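**How to fold a thing, a thread by someone who can't** (1/19)

Spent the morning with a leaflet. It came with a flat-packed airer from Ikent, and it had been folded by somebody with a degree in it. I opened it once, to find out which way up the feet went, and it has never gone back to the shape it was born in.

(2)

The feet went on the other way up, by the way. Page 8, bottom corner, in the grey type they keep for things that matter.

(3)

So I've decided that April is the month I learn to fold. Paper first, then cloth. There is a shelf in my hall that has been asking for this since I moved in, and by asking I mean shedding.

(4)

Paper lesson one, then. Get it flat on a hard top with nothing else near it, open it out, look at which way it wants to bend. It always wants to bend the wrong way. 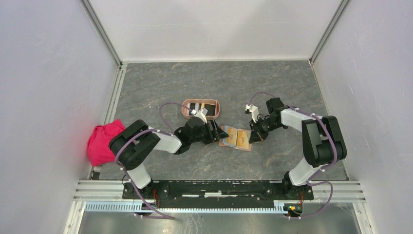 Opened out, two faces up.

I went back to page 8 afterwards. I've now read it so often I could recite the bit about the rubber caps in four languages, three of which I don't speak.

(5)

A dark stone-patterned top is good for this, I find. Pale veins all over it, not one of them straight, so you can't cheat by lining an edge up with the pattern. On my old table I used to follow the grain and everything came out square by accident.

(6)

Booklets are easier than leaflets. A booklet has a spine and knows what it's for. A leaflet is a map with ambitions.

(7)

Someone has replied asking why I don't just throw the instructions away now the airer is up. Because the airer will come down again. It's a Tondell hinge. I've had a Tondell hinge before.

(8)

Things found in the instructions drawer while we're on the subject: a warranty for a kettle I gave away, two takeaway menus, the manual for a Falcão coffee pot that is one sheet long and says, in effect, put coffee in it. I respect the Falcão people enormously.

(9)

Also 119 spare screws in a jam jar. I know it's 119 because I tipped them out to look for one in particular and it seemed a shame to waste the opportunity. The one I wanted wasn't there.

(10)

Right. Cloth.

(11)

Rules I was brought up with: halves, then thirds, then into the cupboard with the fold facing out so visitors think you live like that. We never had visitors who looked in the cupboard. The rule stood.

(12)

Rules I've been living by: over the arm, over the chair, over the other chair.

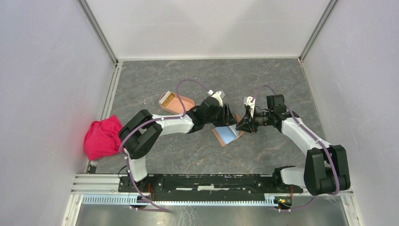 My trouble with cloth is always the corners. You get two of them to agree and a third one goes wandering off by itself, and by the time you've fetched it back the first two have fallen out. The middle I can manage. Get the folded bit into the centre of the table, keep hold at the back left and over on the right, and it will more or less behave for as long as you're touching it. Let go and you're back to negotiating.

(13)

A tea towel took me four goes. A pillowcase took two, which I'm putting down to luck and a good pillowcase.

(14)

I have not attempted the fitted sheet. I've read that you tuck the corners inside each other like a glove puppet. I've also seen the result in my own airing cupboard, where it looks like something you'd poke with a stick.

(15)

Several of you recommending the Vurkier folding board. I looked it up. It's a flat thing with flaps, it costs 74 quid, and it would have to be stored somewhere. Presumably folded.

(16)

A magazine works as a template if you want to do shirts. Lay it between the shoulders, sides in, bottom up, slide it out. Mine was a gardening one from before the move. I then read an article about leeks and lost nearly 19 minutes.

(17)

Progress at lunchtime: tea towels in a stack, pillowcases in a smaller stack, one jumper that I've rolled and am calling a decision. The shelf has stopped shedding. I've had to take everything off it to achieve this, but still.

(18)

The leaflet remains open. I tried it again just now with the new skills, along the old creases, very calmly, and ended up with a shape that has five sides.

(19/19)

It's gone in the drawer under the coffee pot sheet with a tin on top. If anyone knows whether the long edge goes in before or after the short one, replies are open until I put the next wash on.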